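Verkotier Clear Storage Bin, Medium

Item no. 288-M
In stock
Ships from our Floltov warehouse

The Verkotier Clear Storage Bin is an open-top box for shelves, cupboards, drawers and desktops. It is molded in one piece from clear plastic, so there are no seams for dust or crumbs to settle in. The walls are thin to save space on the shelf, and the rim is thickened slightly so the bin keeps its shape when you lift it full.

We have sold this bin since the shop opened. The shape was changed once, when the corners were made rounder to let a cloth reach into them. Bins from before and after the change still stack inside each other, but the older ones sit a little higher.

Sizes

The Medium holds 7 quarts. The Small and the Large are listed on their own pages. All three have the same depth from front to back and can stand side by side on one shelf with the fronts lined up. Measure the inside of your cupboard at the hinges before ordering. On many kitchen cabinets the hinge takes up more room than people expect, and a bin that fits the shelf may not come out past the door.

Weight empty: 850 grams
Recommended maximum load: 45 pounds on a flat shelf
Color: clear
Lid: sold separately (see Ding Lid, Medium)

What it is used for

Most of our customers buy the Medium for dry goods in packets, such as rice, pasta and baking supplies. It also works well for craft materials, children's socks, phone chargers and bathroom items. Schools order it for classroom shelves.

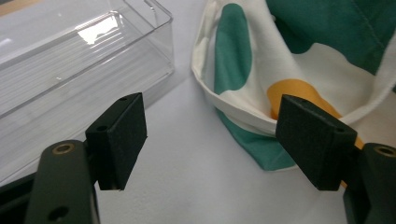
Small loose things are easier to find if they go into pouches or drawstring bags first, and the bags then go into the bin. Yarn, buttons, game pieces and hair ties all store well that way. The Unora cloth bags are sold in sets and come in several prints. We do not match prints to orders, so please leave a note at checkout if you want a set in one pattern. We will do it if we have enough on hand.

Labels

Paper labels stick to the outside of the bin and come off with warm water. Vinyl labels hold better but can leave glue behind. A little cooking oil on a paper towel removes it. Wash the spot with dish soap afterward or the next label will not stick.

Cleaning and care

Wash by hand in warm water with mild dish soap. Dry with a soft cloth. Do not use scouring pads or powdered cleanser. Fine scratches do not weaken the bin but they make it look cloudy, and they cannot be polished out.

The bin is not dishwasher safe. Heat from the drying cycle can warp the bottom, and warped bins are not covered by the return policy. Do not use it in a microwave or an oven. It can go in the refrigerator. We do not recommend the freezer, where the plastic becomes brittle and may crack if dropped.

Shipping and returns

Orders placed before noon leave the same day. Bins are packed nested with a sheet of paper between each one. If a bin arrives cracked, keep the box and write to us with your order number. We replace the bin and do not ask for the broken one back.

Unused bins can be returned within 45 days. Lids and cloth bags can be returned if the package has not been opened.

School and office orders

Orders of more than 45 bins are priced separately and ship on a pallet. Jianhua Yao handles these and can send a written quote, usually by the next working day. Please include the delivery address and say whether the building has a loading dock. Orders for the start of the school year should reach us by the end of June.

Goes with

Ding Lid, Medium
Verkotier Shelf Liner, clear
Unora Cloth Bags, set
Verkotier Clear Storage Bin, Small
Verkotier Clear Storage Bin, Large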